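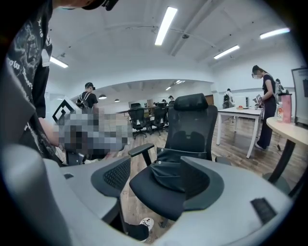

The black one with the headrest, mesh back and all.

I put off buying a proper office chair for way too long (my old one came from a yard sale and squeaked every time I reached for my coffee), so when the Kahraman mesh chair dropped by 100 dollars in June I finally went for it. Putting it together took me 17 minutes, and that includes hunting under the couch for a washer!

The mesh back is the best part. My home office in Notbridge gets hot by lunch and my shirt used to stick to everything, and now it just doesn't. The headrest is great for phone calls and a bit too far forward for typing, at least at my height. The armrests are firm, maybe firmer than I'd like, and I bump the left one on my desk constantly. The seat is big and comfy, and I've done 8 hours in it without getting grumpy.

It rolls nicely on my wood floor too, but I'd still put a mat down if yours scratches easily. Four stars from me, and I'd buy it again at the sale price.

Posted by Mavis Mahmoud

Contact us | Copyright Prallcombe Home Reviews | Back to top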